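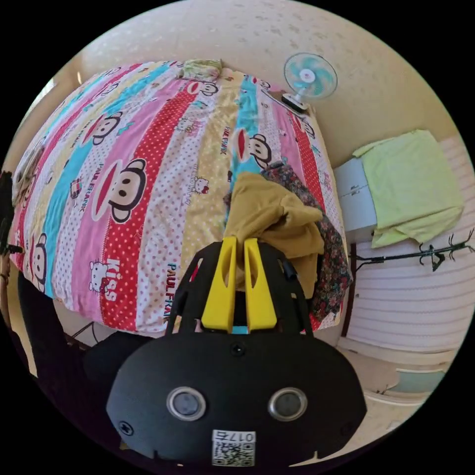 Kamran Fallahi thinks the bed is the wrong place to sort cloth and told me so twice before I had my pen out. His point is that a mattress gives under your hands, so every crease you press out on one side comes up again on the other. A table, he says, or a board laid over the bed. Fine. The folding instructions we were given say "any flat household surface," and a bed is what most people use, so the bed stays for now.

Nov 13, 2018

Bedroom, continued. Trying the Trirnum folding sheet against plain habit. I went in doubting the sheet and I still do.

The mustard cloth is the one I care about. It has no pattern to line up by, and when it is bunched I can't find a corner without lifting the whole thing and shaking it. The sheet says to "locate the nearest corner and draw it toward you." Nearest to what? Radoslava Štěpánek reads this as nearest to the person folding. Eoin Buckley reads it as nearest to the edge of the bed. They both folded it their own way and both got a lumpy square, so I can't say the wording matters as much as they think it does.

The dark floral piece is easier to see and worse to handle. Left hanging over the side of the bed, it pulls itself down by its own weight, and if the yellow one is on top it goes too. The sheet has you stack first and fold after. I'd do the opposite. Pull the floral one up flat, get it out of the way, then deal with the yellow.

Claim in the sheet: 90 seconds per item once practiced. Practiced by whom? I was nowhere near that with the yellow cloth, and I've been folding laundry my whole life. Radomír Koubek says I talk while I fold. Possibly. I'd like to see his time.

The bedspread is another complaint. Stripes, dots, monkey faces, cats, lettering. Kamran likes the stripes as a guide for keeping edges straight. I tried it and found myself lining up with a stripe that had a wrinkle in it, so the fold came out crooked and I trusted it. A plain sheet over the top would settle this – it costs nothing and I'll ask for one.

Wall fan: keep it off while folding. The floral fabric is light enough that I don't want an argument later over what moved it.

To do
Plain cover for the bed, any color but yellow.
Kamran's board, tried once, so we can drop the subject or not.
Ask Hadgu where the 90 came from.
Rewrite the corner step. Eoin to draft, Radoslava to object.

Next round in December, same two cloths, unironed.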